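How to Replace Soft Spikes on Golf Shoes

You need a two-pin cleat wrench, a stiff brush and a full set of new spikes. Check the thread system first, as the Milance insert will not take a Berisha spike.

1. Brush dried mud out of the sole and the wrench holes.
2. Fit the wrench, press down firmly and turn anticlockwise.
3. Clean each empty socket with a dry toothbrush. Do not use oil.
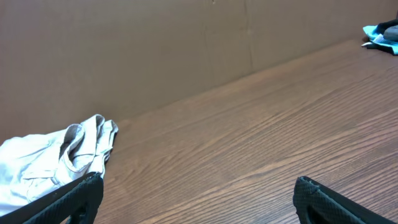
4. Start the new spike by hand. If it binds in the first turn, back it out and try again.
5. Tighten with the wrench until the spike stops. Power drills strip the plastic thread.

Retighten after the first round. Worn spikes should be changed as a set.

Text: Verena Leitner, 8 Oct 2021

78 shares | 3 comments

© Solbridge | Contact | Back to top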